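4.2 沥水篮在备餐台面上的位置与使用

在前一节中,我们讨论了刀具和砧板的摆放习惯。本节讨论另一种更不被注意的器具,即塑料沥水篮。在以往关于家庭厨房的研究里,沥水篮常常和盆、碗归在同一类,称为“容器”。我们认为这样的归类有一定的问题。盆和碗的作用是把东西留住,沥水篮则要让一部分东西留下,让另一部分东西离开。因此它在台面上的位置,总是和水槽、抹布以及台面的坡度有关系。

本研究的入户访谈和台面记录在29户家庭中进行,时间为上一年的12月至次年初夏,最后一次入户是2019年6月27日。在这29户中,有11户拥有两个以上的沥水篮,其余的家庭只有一个。我们一共得到181条与沥水篮有关的使用记录,每一条记录包括食材、放置的位置、停留的时间,以及使用之后器具回到哪里。停留时间由研究者用手表记录,精确到分钟。对于中途被家庭成员移动的情况,我们按照两条记录处理,这一点和Potgieter编码手册中的做法不同。该手册把移动前后合并为一条,对于碗和盆是合适的,但是对于沥水篮会丢失很多信息。

从记录来看,沥水篮的位置可以分成水槽内、水槽边缘和台面深处。放在水槽内的情况最多,主要是洗叶菜和洗米。放在水槽边缘的情况多见于豆类和小番茄,使用者希望手可以很快拿到,同时滴下的水还能流回水槽。放在台面深处的情况最少,但是停留时间最长,中位数约95分钟。受访者对此的解释比较一致:当水槽被锅占用的时候,沥水篮就只能往里面放,放进去以后又容易被忘记。

在器具的形制方面,受访家庭使用的沥水篮大多为塑料制品。金属的沥水篮虽然也有,但是多数用于沥面条,平时收在柜子的下层。塑料沥水篮比较轻,单手可以端起,所以更经常地出现在台面上。我们注意到,孔的分布方式对使用有直接的影响。如果孔只集中在底部,侧壁是完整的,那么使用者倾向于把它平放,等水从下面流出;如果侧壁也有孔,使用者更多地会倾斜和抖动。图7是底部成片开孔的一种,孔较小,按斜向成行排列,整片孔区的外形为椭圆。
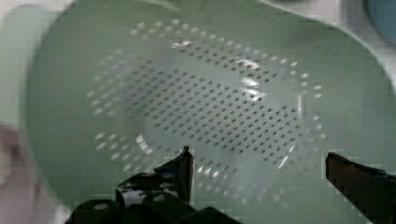

图7 浅薄荷绿色塑料沥水篮,俯视。篮口宽而光滑,内壁向底部倾斜。

安艺琳(Ye-rin Ahn)在读过本节的初稿之后提出,我们把孔的分布看得太重,而忽略了底部和台面之间的距离。按照她的意见,同样的孔,如果篮子没有脚,直接贴在台面上,水就会停在篮底和台面之间,使用者看到的是一圈水印,于是下一次会在下面垫一块布或者一个盘子。她建议把“有没有垫东西”作为一个单独的编码项目,并且对已经完成的记录重新检查一遍。

我们接受了这个意见,并且重新检查了全部记录。检查的结果支持她的判断,至少在台面深处这一类中是如此:垫布或者垫盘的做法,几乎都出现在没有脚的沥水篮上。在水槽内使用时,没有人垫东西,这是容易理解的。水槽边缘的情况比较复杂。有的家庭让篮子一半搭在水槽上,一半留在台面上,这时候有没有脚的差别就变得不明显。我们在编码表中为这种情况增加了“半搭”一项,但是由于增加得比较晚,早期的记录只能依靠现场笔记来补充,其中有少数无法判断,作为缺失值处理。

垫在下面的盘子本身也值得说明。它在拿来之前一般是干净的餐盘,用过以后只是有水,没有油污。对于它是否需要再洗,家庭成员之间的意见常常不一样。在Brereck小区的一户家庭中,母亲认为冲一下就可以放回去,女儿则坚持要放到待洗的一边。这样的分歧使一个盘子在台面上多停留了一段时间,也使后面做饭的人少了一块可以用的地方。我们在第3节中提出的“临时占用”这个概念,在这里得到比较清楚的表现:占用台面的物品不一定是正在使用的物品,也可能是大家还没有决定怎样处理的物品。

关于收纳,沥水篮和它的配套盆之间的关系也需要讨论。不少沥水篮在购买的时候是和一个同样大小的盆成套的,二者可以叠放。但是在实际的使用中,盆往往先被拿去做别的事情,例如和面或者泡干货,沥水篮就成为单独的一件。单独的沥水篮比较难叠进柜子,因为它的边较宽,和别的盆尺寸不合。于是很多家庭把它倒扣在碗架上,或者就留在水槽里面。Honinberg的访谈对象曾经说,她家的沥水篮“没有自己的家”,只有在客人来之前才会进柜子。

我们也尝试过比较不同颜色的沥水篮是否有不同的分工。在拥有两个以上沥水篮的11户中,部分家庭会按照颜色区分生食和水果,但是这种规则只有制定的人能够说清楚,其他的成员多是按照手边有哪一个来拿。由于户数较少,我们不对此做统计上的推断。

上述的观察有几点限制。第一,台面深处的记录数量最少,中位数容易受到个别长时间停留的影响。第二,研究者在场的时候,部分受访者会比平时更早地收拾台面,这一点在Ason台面日志与入户记录的对照中可以看到,日志中的停留时间普遍更长。第三,我们没有测量台面的坡度,只是根据水流的方向做了大致的判断。下一节将使用同样的编码项目来分析抹布和擦手巾,重点放在它们作为垫布被借用的情形。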